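7/17/25
Bench notes, small parts and odd shapes, Proltham

Morning spent on the oddments bin. The plan from June said to have the mixed set finalised by the end of that month, which shows a touching faith in all of us. It is now being finalised in July, mostly by me, mostly by emptying drawers.

Started by clearing out the old set. Anything sticky went. Anything that had lost its label and could no longer be told apart from its neighbour went. Kept one thing out of sentiment and then threw that away too, after lunch, when feeling stronger. The drawer under the window still has 6 tape measures in it and I am not going to be the one to ask why.

Rules for the new set, such as they are. Nothing over 500 g. Nothing that leaks, sheds or rolls off under the radiator. Nothing anyone would be sorry to lose, which rules out the good scissors – again. A fair mix of hard and soft, shiny and dull, flat and round. And a few awkward shapes, because the Kallum list was all neat boxes and taught us very little except that we own a lot of neat boxes.

The grey bin stays. I know there is a feeling in the Grondiswood office that we should go over to the straight-walled crates, as they stack. They do stack. They also let small things sit hard up against the wall where nothing can get round them, and I have spent enough of this year poking things out of corners with a ruler. Sloping sides let most of it slide back towards the middle. The price is that the slopes are shiny, so anything brightly coloured near the edge gets a ghost of itself on the wall. I can live with ghosts.

Wiped the inside down with a damp cloth and then a dry one. Do not use the spray from the blue cupboard, it leaves a film and the film collects fluff.

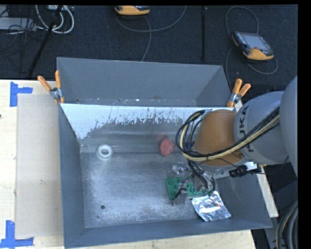

Sorting by nuisance value took up the rest of the morning. Notes as they stand:

Foil packet. The best thing in the set and the worst. No two creases the same, glares from every side, and looks different every time it is put down. I would like more like it, in other sizes. Do not flatten it. If you find it flat, crumple it, and do not do so artistically.

White ring. Easy to see, a nice fat rim. Lands flat nearly every time, so it wants propping up now and then or it becomes the day off of the set.

Green one with the raised rounds. Good solid colour, decent size, interesting top. Turn it over for half the layouts, otherwise we only ever learn about one side of it.

Round red one. Not quite smooth, which I like. Keep it towards the back for one layout in three, near the slope, so we get the reflection as well. Somebody will want it moved to the middle for tidiness. Resist.

Layouts. First pass is 66 of them, few items in each, well apart. Second pass has the same number with things touching. I did think of going straight to 1000 and leaving it running into the autumn, then remembered who would be resetting the bin by hand. Between layouts: tip everything into the tray, shake the tray, pour. No placing. The last lot of layouts were placed, and you could tell, everything facing the front like a school photograph.

The table has a slight lean towards the door end. A folded bit of card under the leg has fixed it for now. Please do not take the card, it is doing a job.

Floor behind the table needs sorting out. Cables, stands, controllers, all just set down where the last person stopped needing them. Two goes at it today got me as far as finding a hook for the long cable and losing the screw for the hook. The matting back there hides small dark things very well, so if the screw turns up underfoot, that is mine.

The box from Ha came just before four. It was meant to hold spare liners for the bin and holds a very large number of lids. No bin we own takes a lid. Have written to them, politely, and put the box by the back door with a note on it.

Still to do:
Weigh the soft items again, the small scale was reading high.
Label the tray.
Find more foil.
Ask Grondiswood whether they want any lids.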